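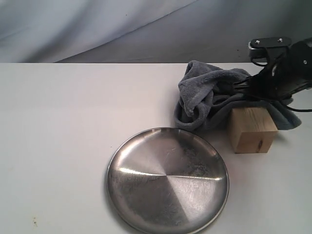 Steel plate and gray microfiber towel, Stusdale kitchen.

To: Milagros Alvarado, Clillent small grants
From: Anel Pretorius
Progress to 1 March 2020

Short one this time, sorry, full report follows with the receipts. Spent so far: $3285, nearly all on plates and towels. Ticona delivered the steel plates in two lots, 84 in total, second lot late. All in use now at the lunch club.

Plates holding up OK. Fine scratches and smudges on the metal, to be expected with daily stacking. Cloudy marks are the bigger complaint. Salamatu thinks hard water, I think we are leaving them to air dry too long.
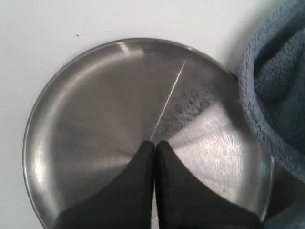
So from this month every plate gets wiped by hand straight after the rinse. Josphat wrote up the steps and taped them by the sink. Adds 30 minutes to the close, which the evening crew are not thrilled about. Will look at a rinse aid if it doesnt help.

Towels: the old cotton ones left lint, gone. Microfiber is better but they need there own wash, no softener. Six have gone missing already.

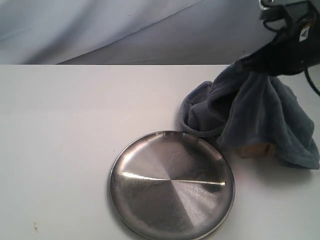 Still to do: second drying rack (Fredy has a quote from Gutden, waiting on delivery cost), labels for the towel bins, hygiene refresher for new starters. Rack is the only item that might run past August. Can we carry that line over if so? Need a yes or no before Fredy orders.

Anel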